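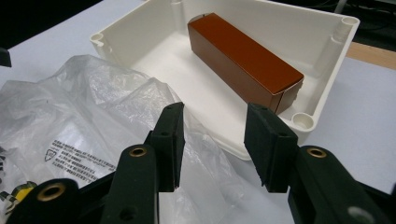 About Purnora

Purnora designs and supplies hand-held gripper tools and the teaching kits that go with them. Our customers are assembly firms, contract packers and college workshops that want a robot arm to take over small handling jobs and need a practical way of showing it how the job is done. The company has 14 staff and works from a single site at Renddale, with a service bench at Oakley.

What we supply

Our main product is the Kolik kit. It consists of a two-finger hand-held gripper, a camera mounted to look along the fingers, a charging dock and the software that turns each recorded pass into a motion file. An operator holds the tool and carries out the task at an ordinary bench. The fingers on the tool match those fitted to the arm, so the recorded opening and approach angle can be used without conversion.

The fingers are black, with a textured pad on each inner face. Brass eyelets are set at the linkage pivots and can be replaced with hand tools. Pads are a wear item and are sold in pairs. We do not recommend mixing a new pad with a used one.

The kit is sold in 3 versions:

Kolik Bench. Tool, camera, dock and one software seat.
Kolik Line. As Bench, with a second tool and matching fingers for one arm.
Kolik College. As Bench, with additional seats and a printed course book.

Typical work

Most of what passes through the kit is electronics and small goods handling: placing a block-shaped part in an open plastic enclosure, taking it out again, moving enclosures between trays, clearing film and bags from the work area. Parts of this kind have little clearance at the side walls. The corner screw bosses reduce it further, and an arm taught from drawings alone will often catch on them. A recorded pass includes the small corrections a person makes on the way in.

Clear packaging is a known difficulty. Thin film reflects light and changes shape each time it is touched. We ask customers to record with the packaging left on the bench if that is how the job is done on their line. Recordings made on a cleared bench should be kept in a separate set. Glossy wrapped parts should be recorded under the same lamps that will be used in production.

Service and training

A standard teaching job is quoted at 162 recorded passes. Simple jobs can be closed with fewer, and the unused balance is carried to the next job on the same account. Passes are checked at Renddale for dropped images, finger slip and incomplete grasps. Rejected passes are returned with a code and are not charged.

Training is held at Oakley every Tuesday and covers tool handling, camera cleaning, pad changes and file naming. Customers taking the Line version may have the same session on their own site. Please allow bench space for the tool, the dock and one tray.

Tools should be returned for inspection after 3000 closing cycles. The count is shown on the dock display. Inspection covers pivot play, pad wear, finger alignment and cable condition. A loan tool can be reserved when booking.

What we do not do

We do not build or install robot arms, and we do not supply guarding. Risk assessment of the finished cell remains with the installer. We can supply finger drawings and load limits on request.

Orders and enquiries

Quotations are valid until the end of the month after issue. The current price list runs to April. When asking about a new task, please send the part size, part weight, surface finish and a sketch of the tray or enclosure.

We use cookies to remember your settings and to measure visits to this site. Accept all Reject all Manage choices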